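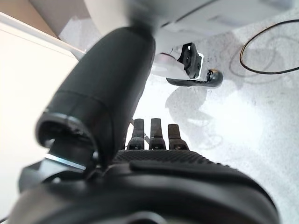
Will the Dosora wool blanket fit a double bed?
It'll cover the top of one nicely, with a bit of drop at each side, but if you like yours tucked right in you'll want the king.

Dosora blanket, double
Colour: oatmeal with a rust stripe
Washing: wool cycle, 30 degrees
Price: £145

I've had the Dosora on my own bed for over 6 years and I still look forward to getting it out of the cupboard when the evenings turn. It's woven for us by Amedeo Sala at the Bratu mill in Nindale, on a loom that makes a terrible racket, and the cloth comes out thick and springy with a slightly hairy finish (it softens after the first couple of washes, I promise!). If you can't bear any scratch at all next to your skin, have a look at the Witeseo lambswool instead — same weaver, finer yarn, a bit dearer.

Please don't tumble dry it. I did that once with a sample and ended up with something that fitted the cat. Dry it flat or over a banister and give it a good shake.

The rust stripe is back in stock now and the moss green should follow in April. You've got 90 days to send it back if it isn't for you, as long as the label's still on. Postage is free on this one.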